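# The Working Kitchen

We had two kitchens that February, and the one with a sink belonged to a four-year-old.

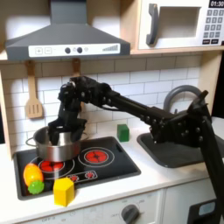
## Opening

The other kitchen was in the driveway under a tarp. A firm called Manalastas had carried it out in one morning, whistling, and told my wife that the new one would be in by the end of the month. They didn't say which month, and she was too well brought up to ask.

So the toy kitchen, which had lived in a corner of the playroom since we moved to Aststead, became the only place in the house where anybody could be said to cook. I had bought it for $40 from a couple in Bumley who helped me load it into the car with a little too much energy. It had a white countertop, a black cooktop with two red burners, a black sink you could just about wash a plum in, and a gray faucet with a nice arch to it. The faucet in our new kitchen was going to have an arch very much like it. I had seen the estimate for that one and I preferred not to think about the arch.

My daughter took the news of the renovation calmly. She asked if we would be eating at her place. I said I supposed we would. She said she would have to see.

## Reservations

She had a table at six. We sat on two chairs made for people with shorter thighs, and she came over with a notepad and asked if we had been there before.

"We live here," my wife said.

"So no," said my daughter, and wrote something down.

There was no menu. There was soup. The soup was made in the steel pot, which was the pride of the establishment, because it was real metal and made a real noise. It stayed on the left burner. I once suggested the right one, on the grounds that it was closer to the sink, and was told that the right one was for guests to look at.

The ingredients waited on the corner of the cooktop. First was an orange and yellow thing that I had always taken for a mango and my wife for a pepper. We had been having this argument in a low-grade way for a year. Then there was a small green ball covered in spikes, a yellow block with six sides, and a green cube that was kept back by the wall and treated with some respect.

"What's the yellow one?" I asked.

"Butter."

"And the cube?"

"Also butter," she said. "But old."

## A Complaint

By the second week we were eating real food out of cardboard at the tiny table, and she was serving soup alongside it. The soup had gotten more complicated. You had to wait for it. You had to say what you thought of it, and "delicious" was no longer accepted.

"It's a little heavy on the old butter," I said one night.

She took my bowl away. It was empty, but she carried it as if it weren't, level and slow, all the way to the sink, and tipped it out. Then she stood with her back to us for a while. My wife kicked me under the table, or rather beside it, since neither of us could get our legs under.

"I thought it was very well balanced," my wife said.

"Thank you," said my daughter. "You can come back."

I was asked to wait in the hall.

From the hall I called Manalastas. The woman on the phone was sorry to hear that we were still without a countertop. The countertop was a stone called Grurncombe Mist. It had been cut, she could tell me that much. It had been cut for a kitchen with the window on the other side. They would cut another one. Meanwhile there was an invoice for $3,087, which she said would get me on the schedule.

"Aren't I on the schedule?"

"This is a different schedule," she said.

I looked back through the doorway. My wife was having seconds.

## The Inspector

I don't know where she had heard about health inspectors. I do know that one evening I was let back in on the condition that I be one.

I took it seriously. I ran a finger along the white counter and frowned at it. I turned the pot by its wire handle and looked inside for longer than was needed. I bent down to the little strip of printed controls at the front of the cooktop and pressed each picture of a burner in turn, and she watched me do it with her hands folded.

"These don't seem to do anything," I said.

"They're the off ones."

"Where are the on ones?"

She thought about this. "Where are *yours*?" she said.

Mine were in the driveway, and it was raining on them. I put down on the notepad that the controls were satisfactory.

Then I picked up the orange and yellow thing, as I had been planning to all along, and asked her in my official capacity to state for the record what it was. My wife, who had been reading on the floor, put her book down.

"It's a mango," my daughter said.

I would like to say I was gracious.

"On this side," she went on, and turned it over in my hand. "And that side's the pepper."

I wrote that down too. My wife asked if she could have a copy.

## Closing

The Grurncombe Mist went in eventually, with the window on the correct side. It's a handsome stone. The faucet arches. The burners have on ones, and for the first few days I went in and turned them on just to stand there.

I made soup the first night. I used a real pepper and real butter, none of it old, and I set three places at the full-size table, with room for everyone's legs. My daughter climbed up, looked into her bowl, and asked whether there was a wait for the other place.

I said I didn't think so. I said I'd heard it was slow tonight.

She took her spoon with her. After a minute or so we could hear the pot, that real metal noise, and my wife got up to see if there was still a table, and I put a plate over my own soup and went to stand in the hall until I was called.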